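The Zipper Club: A Season With the Lallport Student Robotics Team
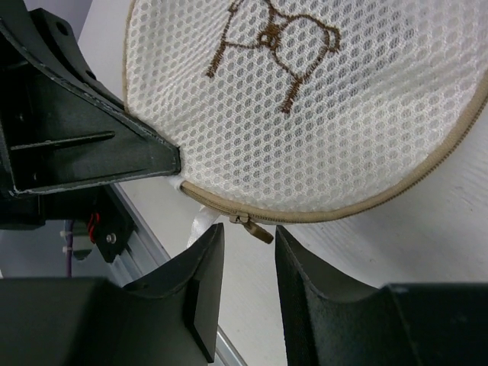
Why would a student robotics club spend a whole season on laundry? Cloth is one of the hardest things you can ask a robot to handle, and every student already knows what a good result looks like.

I arrived at Lallport expecting noise. I had been to robotics meets before, the kind with bumpers and buzzers and parents in matching T-shirts, and I had packed earplugs. What I got was a room of teenagers leaning over a table in near silence, watching a zipper pull.

Then it moved an inch and the place went up like somebody had hit a home run.

The club is called Skidska, a name the first members picked by pulling letter tiles out of a bag, and it has the upstairs room at the end of the science hall. The team this season is entered in the Brundden Challenge, a regional contest for high school and first-year college students. Brundden changes its theme every year. Last time it was sorting fruit. This time it is "a chore from start to finish," and the rules leave the chore up to you, which meant a long and happy argument in the first week.

Dishes came up early and were voted down (water, electronics, enough said). Making a bed needed a bigger arm. Somebody wanted to feed a cat. The laundry bag won because it could be done on a tabletop, and because a round mesh bag with a zipper around the rim turns out to be a wonderfully mean little object. It sags. It slides. Close one side and the other side creeps off toward the edge of the table. The pull is tiny, and it flops over whenever it feels like it.

"With a block, you know where it is," says Umut Baysal, who teaches physics at the school and has coached the club since it started. "You pick it up here, it's still a block over there. A bag is a different shape every time you touch it. I love it. It's a terrible choice and I love it."

The way the students teach the arm is by doing the job themselves, over and over. One person drives while a small camera at the wrist records what the gripper is up to, and all those runs become the examples the computer learns from. By the time of my visit they had 2,883 of them. There's a tally sheet taped inside the supply cabinet door, and adding to it is taken very seriously. A run with a bumped table goes down in a separate column. So does a run where the driver sneezed.

Driving is harder than it looks! I was given a turn, mostly as entertainment for the others. My first move sent the bag sideways. My second closed the fingers on nothing at all, a good thumb's width from the zipper, and I was sure I had it. A sophomore standing behind me said, very kindly, that I should watch the wrist view and stop watching the arm. So I did, and it was a different world. From down there the fingers look as big as tree trunks and the zipper pull is a real target, with an angle and a tilt you have to plan for. I still missed, but I missed by less, and I got a small round of applause.

That wrist view has become the club's shared language. They say "come in low" and "you've got label" and "nose up," and they all know what it means. "You've got label" is the one I heard most. It means the fingers are about to grab a loose bit of fabric instead of the zipper, and it gets called out across the room the way a lifeguard yells at runners.

The gripper has gone through its share of changes too. The early fingers were flat, and the students found that flat fingers pushed the pull over and pinned it to the table. So they started cutting shapes. There's a shoebox on the windowsill they call the museum, and it holds every pair that didn't make it, each with a strip of masking tape giving the reason. "Too slick." "Ate the mesh." "Pretty, useless." One just says "Kevin," and I was told it was a long story.

I asked to hear it anyway. It was a long story.

The pair on the arm now is matte black with a curve scooped out of each finger, and the students are fond of it. They'll show you the curve from every side if you let them. The theory is that the tips can get in close while the rest stays clear of the fabric. There's a second theory, held by the software group, that the fingers never mattered much and the improvement came from better examples. The two groups have a running debate on the whiteboard, in two colors of marker, and it has spread onto the wall calendar.

What struck me is how much of the work isn't what you would call robotics. They spent 6 meetings on lighting alone. White mesh on a pale tabletop can be tough on a camera, and for a while the afternoon sun wiped out half of what the arm was supposed to be learning from. So they tried blinds, then a bedsheet, then a lamp borrowed from the drama department, then the lamp and the bedsheet together. The drama department wanted its lamp back. There was a trade involving cookies.

Then there is the logbook. Each driver writes a line after a session, and I could have read it all day. "Wrist cable snagged, rerouted." "Bag curled at the rim, ironed it, better." "Good runs, tired, stopping before I get sloppy." That last one came from a ninth grader, and I know adults who could use it on a sticky note.

The club has a rival, of course, and the rival is Delacroix. The Delacroix team has reached the finals at Brundden before and is rumored to be folding an entire shirt. Everyone at Lallport speaks of the shirt in lowered voices. I called over there to ask, and a cheerful student told me she couldn't possibly comment, then asked whether it was true about the zipper. The two clubs trade parts by mail and have shared a bus to the contest in past seasons. As rivalries go it's a warm one.

Brundden gives each team 2 attempts in front of the judges, with a reset in between, and the better one is scored. A full mark needs the bag placed, closed and moved to a bin with no human hand on anything. Teams can earn part of the score for each stage, and Baysal is careful to point this out when the mood gets tense. In the last block of practice before I came, the students had let the arm run on its own and logged 371 tries. He wouldn't give me the success rate. "Better than the week before," he said, and a girl with a screwdriver behind her ear added, "A lot better," and then looked as if she wished she hadn't.

They meet after school until the building closes, and the end of a session has its own routine. The arm gets parked. The bag is smoothed flat and checked for pulled threads. Someone reads the day's number off the tally sheet and someone else argues with it. New members get the broom, old members get the cables, and coiling a cable badly will earn you the broom again.

I stayed late on my last afternoon to watch one more run. The driver that day was a junior who had joined in the fall after quitting band, and she talked under her breath the whole way in: easy, easy, low, a little left, nose up. The others drifted over without being asked. The fingers eased down on either side of the pull and closed, and she started around the curve with her tongue between her teeth. Halfway along, the far side of the bag lifted off the table and the whole room leaned with it.

She backed off, let the mesh settle, and went in again.

The Brundden Challenge takes place in November at the Lallport fieldhouse. Doors open to the public at noon, admission is free, and the Skidska students will have a practice table set up in the lobby where visitors can try driving an arm themselves. Look for the shoebox.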